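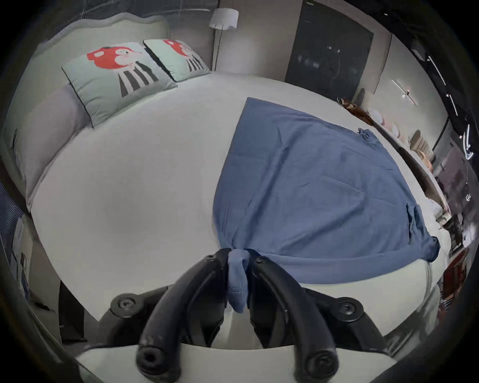
Page 2 of 6

Speaker notes: Folding and Sorting on the Bed
Sandance Residential Services, August staff session
Presenter: Hanna Savchuk

Opening

Good morning, and thank you for attending. My name is Hanna Savchuk, and I am responsible for linen and garment standards at the Ronley residence. The first page of your packet covers collection and washing. We begin today at page 2, with the work that takes place in the resident's room once clean items have been returned.

(Wait for late arrivals to find the page.)

The bed as a work surface

Our written standard permits staff to fold on the bed, provided that the bed has been made up with a clean bottom sheet and nothing else is lying on it. A plain white sheet is preferred. Stains, loose threads and missed lint are easier to find on blue or dark cloth when the surface beneath it is white.

Pillows and blankets are to be placed on the chair before folding begins. They are not to be placed on the floor. Where the room has an upholstered headboard, clean items should be kept clear of it, and damp items must never be hung over it.

Spreading the item

Please refer to the blue cloth on the white sheet. It is spread over one side of the bed in a broad pointed shape, with soft creases across it and one corner gathered and held up. At this stage it can be hard to say whether an item is a shirt or a towel, and staff should not guess. Open the item fully and find the label or the neckline before choosing a fold.

(Pause. Ask the group which edge they would take hold of first.)

The ribbed part at the lowest tip of the gathered corner is worth noting. It may be a hem or a cuff. Ribbing should be laid flat and smoothed by hand. Pulling a garment straight by its ribbing stretches the knit, and the Hordiienko building returned a number of sweaters last winter for that reason.

The cloth also hangs slightly over the edge of the mattress. Before making the first fold, draw the whole item back onto the bed. Any weight hanging over the side will pull the fold out of line.

Small knots and turned-in flaps along a margin are to be opened by hand. Check for ties, tissues and buttons caught in the seams.

Folding

Shirts are folded face down, with both sleeves laid across the back. Turn in the two sides, then bring the hem up to the collar. Towels are folded in half lengthwise, then in half again, and then in thirds to fit the Lerkel shelving.

(Demonstrate each fold 2 times, the second time without speaking.)

Finished items are stacked at the foot of the bed and put away before staff leave the room. Stacks are not to be left for the resident to move.

Records

The Ronley laundry handles 1000 pieces in a regular week. Items without a name label are to be entered on the unclaimed list during the same shift and taken to the linen office. Please do not hold them in the room overnight.

Questions

Questions on delicate fabrics will be taken after the break, when we turn to page 3. Staff who need a replacement packet may ask at the side table.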